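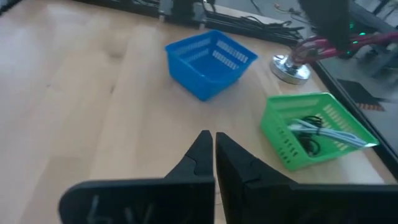 Forum > House and Home > Floors, Worktops and Furniture

Oiling a wooden table: how often do you lot really do it?

tessamarrow wrote:
Evening all. We bought a light wood table in May and the shop told us to oil it every three months for ever. I've done it twice now and I'm already fed up with it (the smell! the rags!). Is there any reason I can't just varnish the thing and get on with my life? It gets tea, homework, glue, the lot.

oldplane29 wrote:
You can, but you'll have to get the oil off first or the varnish won't grip. Proper sand, white spirit, leave it a good while, then thin coats. I did ours with Rekarine satin and it's stood up to two teenagers so far. I wouldn't go back to oil if you paid me.

Biscuit_Tin wrote:
Gonna disagree with oldplane. Varnish is lovely until someone puts a hot pan on it, and then you're sanding the whole top to fix one ring. With oil you rub down the bad bit, dab some on and go to bed. Mine gets done once a year, if it's lucky. Every three months is what shops say when they've got tins to sell.

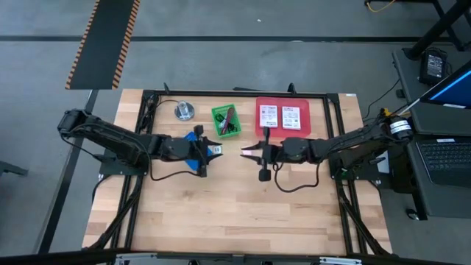 And another thing, people put far too much on. You want a thin wipe, leave it twenty minutes or whatever the tin says, then rub it all off again until your arm aches. If it's still tacky the next day you were too generous. I used Rieger hard wax on the last one and a tin did the table, two stools and a bread board.

oldplane29 wrote:
That's what trivets are for, Biscuit.

Biscuit_Tin wrote:
You've never met my husband.

Ivan Hnatiuk wrote:
I fit worktops for a living and I'd say it depends on the wood more than anything. Beech moves a lot and drinks oil for the first year, so the early coats do matter. After that, flick some water on it. If it beads up, leave it alone. If it soaks in, time for a coat. Please also lay your rags out flat outdoors to dry, don't scrunch them in the bin, they can heat up by themselves and catch fire.

tessamarrow wrote:
Oh blimey, mine are in a carrier bag under the sink. Off to move them! Ivan, does the water thing work if there's some old wax on there as well? I had a go with a Balmont polish before I knew any better.

Ivan Hnatiuk wrote:
Not so well, wax will bead for a bit whatever's underneath. Wipe it over with white spirit first, let it dry, then try.

oldplane29 wrote:
Or varnish it.

tessamarrow wrote:
I'll do the water test at the weekend and report back. Rags are on the patio.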